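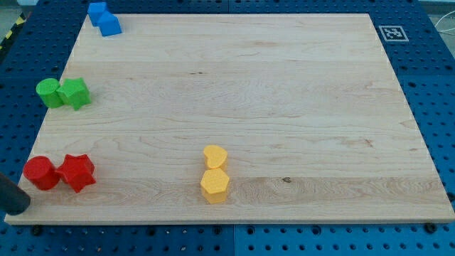 Maple board, knot side up.

**Forum > Wood Care > Finishing maple boards: oil or film finish?**

**tablesaw_tess** — July 18, 2019

I have a light maple board and want a finish on it before it goes into daily use at our kitchen counter. It will see bread, cheese and the occasional onion. My last one got mineral oil only and looked gray by November. I still have most of a can of Voseck hardwax in the garage and could use that. Does anyone here run a film finish on something that gets cut on, or is that asking for trouble?

**gritcount**

Don't put a film finish on a cutting surface. The knife goes through it, water gets under it, and then you have flakes. Mineral oil and wax, reapplied when it looks dull. If yours went gray it probably sat wet on one side. Stand it on edge to dry.

**old_fence_rail**

I disagree with part of that. Thinned varnish soaked into the wood and wiped off leaves almost no film. I did one that way and it has been through 2 kitchens without flaking. What fails is the thick coat people brush on.

**gritcount**

Wiped varnish is a different thing and I'd be fine with it for a serving board. For chopping I still say oil. You can renew oil in five minutes at the counter. You can't do that with varnish.

**pinewater**

How far did you sand? I see people going up to 2000 on maple and then asking why the oil won't soak in. Stop at 220, wet it, let it dry, knock the fuzz off and oil it.

**tablesaw_tess**

I stopped at 220 on the old one. Never wet it first though, so maybe that was part of it. What about the knot? It's small and dark. Do I need to fill it?

**old_fence_rail**

If a fingernail doesn't catch on it, leave it. If it catches, a drop of thin CA glue, then sand flush. Do that before any oil.

**istdale_shop**

Agree on the knot. I'd add that glued-up boards move if only one face gets finished. Do both faces and all the edges the same day. I had one from a shop in Clarnbridge that cupped in a week, and the underside was bare wood.

**gritcount**

Yes, both faces. Also read the can before you use that hardwax. Some of them want two weeks or more to cure before food goes on them, and an old can may have skinned over anyway.

**pinewater**

Walnut oil is another option if no one in the house has a nut allergy. It cures, mineral oil doesn't. Slow, and the color goes a bit yellow on maple.

**old_fence_rail**

More than a bit yellow in my experience. I wouldn't use it on wood this pale.

**tablesaw_tess**

Checked the Voseck can and it has skinned over, so that settles that. Going with mineral oil and beeswax, both faces, after wetting and resanding. The knot does not catch a nail. How long between the first coats?

**gritcount**

Flood it, leave it overnight, wipe off what's left. Repeat until it stops drinking. On maple that was 5 coats for me, and then the wax.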